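Folding table as an everyday dining table, yes or no?

clondance_kw
Posted Jun 13, 2022
We moved into the new place with no dining table and I'm this close to just buying a folding one and calling it done. The living room is narrow, the TV cabinet takes up one whole wall, and a real table would mean walking sideways forever. Does anybody eat at one every single day? Do they wobble? My budget is $120, maybe a little more if somebody talks me into it.

Joscha H.
Don't. Sorry, but I had one for a year and every time I cut a steak my water glass moved. Folding tables are for card games and August cookouts. Save up and get something with four real legs.

nganling
Oh I have to disagree with Joscha, we've used ours for ages and I love it! I paid $131 at Groritz and they had the marble pattern in two colors (I went for the pinkish one, my sister Li-hua says it looks like lunch meat, she can go eat at her own house). It lives in front of the TV and we set it right there, bowls stacked in the middle, forks and spoons, everybody grabs their own.

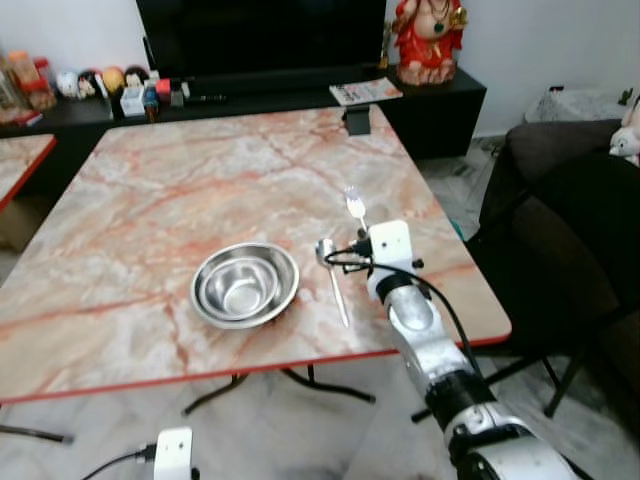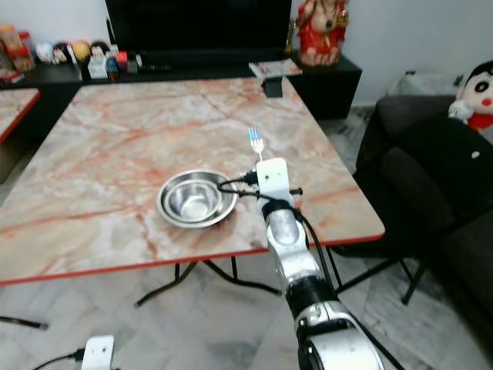

The marble-pattern top with the red edging and the black folding legs, both shots. Nested bowls are my everyday steel ones.

Wiping it down takes two seconds and crumbs don't show at all, which is either good or bad depending on how you feel about crumbs.

Joscha H.
OK the red trim is kind of fun. I still want to see someone cut a steak on it.

nganling
We're noodle people, Joscha. Nobody is sawing anything.

higinio_b
Somewhere in the middle here. Mine wobbled like crazy until I noticed one foot cap was missing, put on a new one and it's been fine. Check the caps before you blame the table. And if you've got a tile floor, get rubber ones, the hard plastic kind slides when a kid leans on it.

clondance_kw
Good to know, we're all tile. nganling, do you ever fold it up or does it just stay out?

nganling
Stays out, if I'm telling the truth! I fold it maybe when the whole family comes and we want to sit on the floor. Oh, and get the steel bowls too if you're starting from zero. They nest, so the set takes up one spot on the shelf, and I've dropped mine plenty.

Joscha H.
Steel bowls are loud and they burn your fingers with hot soup. Ceramic.

higinio_b
Ceramic on a tile floor, good luck with that.

clondance_kw
Ha. Going to look at Groritz on Saturday, will measure the gap in front of the cabinet first.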